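Keeping the band clothes alive: tips for washing and mending after the tour

My husband plays bass in a metal band called Skurberg, and for many years I am the one who receives the bag. Every band has this bag. It comes home from the tour with the shirts, the stage jacket, the socks, and a smell that goes through two closed doors. Several readers asked me how I treat these things, so I have written it down in the order I do it.

Open the bag outside

Do this the same evening, also when everybody is tired. Turn each shirt inside out and hang it on the line or over the balcony rail. Sweat which stays folded together overnight makes a yellow ring in the collar, and on black cotton it makes a white one. In December we have snow on the balcony and I hang them anyway. Frozen shirts must be handled gently until they are soft again.

Black band shirts

Wash cold and inside out, with a liquid detergent for dark colours. Powder leaves grey dust in the seams. I put no more than 4 or 5 shirts in one load, otherwise they rub on each other and the print suffers. No fabric softener at all! It makes the print sticky and keeps the smell inside the cotton.

For the armpits, mix white vinegar and cold water in equal parts and leave it on for 20 minutes before the wash. Try it first on the inside of the hem if the shirt is old or was signed. Marker signatures do not survive vinegar. Our drummer Pirmin Hofstetter lost one from his first festival in this way, and I am still sorry.

Never iron over the print. If a crease really disturbs you, iron from the inside, with a tea towel between.

Beer on the stage jacket

Fresh beer is easy: dab with cold water, press with a towel, repeat. Old beer is sugar and needs patience. Lay a damp cloth on the spot for an hour, then use a drop of dish soap and your fingertips. Please do not rub with a brush, because denim gets a light patch there, and the patch stays forever.

Leather is another matter. Wipe it with a cloth which is only slightly damp, hang it on a wide hanger away from the heater, and put leather cream on it the next day. The jacket from our singer, Manon Petrenko, has been through two beers and one fog machine leak, and it still looks decent.

Patches and studs

Sewn patches hold longer than ironed ones. Use upholstery thread, colour of the patch edge, and go around twice. Before washing a vest with studs, check that every prong is bent flat, put it in an old pillowcase and tie a knot. Better still, wash it by hand in the bathtub.

Drying

I dry shirts on the line. In a Canadian winter this is not always possible, so for towels, socks and the plain black hoodies I use the dryer on low, for 60 minutes at most.

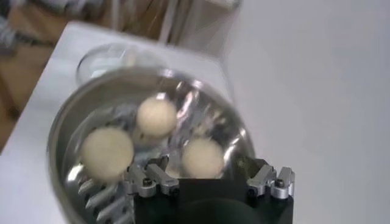

Take the hoodies out when the cuffs are still a little bit damp and pull them in shape by hand. Printed shirts stay out of the dryer, also on low, also when the van leaves in the morning. A fan pointed at the clothes rack does the job overnight.

Earplugs and cables

These are in the same bag, so they belong on this page. Silicone earplugs go in lukewarm water with mild soap, then on a clean cloth until fully dry before they return to the case. Foam ones go in the garbage. Cables I wipe with a damp cloth and roll loosely, over and under, like Rupert Schwaiger from the sound crew has taught me. A cable rolled tightly around the elbow will break inside sooner or later.

The bag itself

Turn it out, shake it, wipe the inside with vinegar water and leave it open for a day. I keep a small cotton sack of baking soda in the side pocket and change it before each tour.

Next time I will write about guitar straps, the woven ones and the leather ones.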